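Zelia speakers gone from the Skakisero shops?

Forum » Home Audio » General chat

senyo_sulemana
Went into our local Skakisero at lunch to have another listen to the little Zelia shelf speakers, the ones I've been dithering over since February, and the whole stand had gone. In its place was a wall of Brotusden stuff, all of it under Skakisero's own label. The chap on the till was very kind but didn't know if they were coming back. The website still lists them, though only as "collect in store", and when you put a postcode in it offers you nothing. Has anyone else found the same?

kettleandvinyl
Same in ours, I'm afraid. I did wonder, when they bought Brotusden, how long they'd go on giving shelf space to everyone else. It's a shame, because that was the one place near me where you could sit down and hear two pairs side by side before parting with any money.

BTiongson
I think you're both being a bit hard on them. Shops shuffle their stands every summer, and the Sjögren headphones are still there in our branch, right next to the Brotusden ones. If they were clearing out the competition you'd expect those to go first. I'd give it a few weeks before getting the pitchforks out.

kettleandvinyl
Fair point about the Sjögrens, Bienvenido, but headphones take up next to no room and Brotusden only do the one pair. Speakers are where the money is. I'd love to be wrong!

marrowfat
Our branch had the last Zelias marked down by £50, so somebody up the chain wants rid of them. I bought a pair – they're lovely, very gentle on the ears in the evening – and the receipt says I've got 15 days to bring them back, where it used to be far longer.

senyo_sulemana
£50 off! I'm green with envy. Which branch was that, if you don't mind saying? I'd happily sit on a bus for it.

marrowfat
The retail park one, off the ring road. The number 9 stops outside. No promises, there were only a few boxes left.

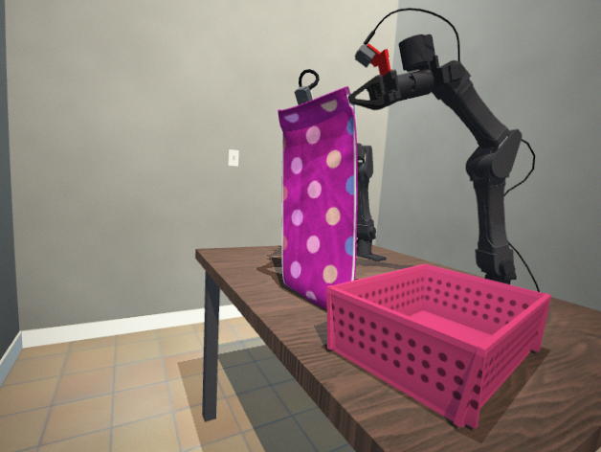
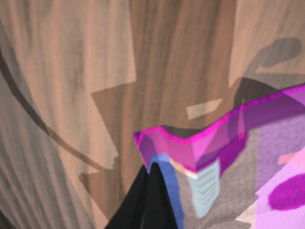 Anyway, do ring before you set off, and ask for the audio desk, because the main line keeps you hanging on for ages – I had 13 minutes of pan pipes.

BTiongson
A price cut doesn't prove much, you know. Zelia might have a new model on the way, and old stock always gets shifted first. Still, good luck with the bus, Senyo, and let us know how you get on.

senyo_sulemana
Will do. Ringing them in the morning.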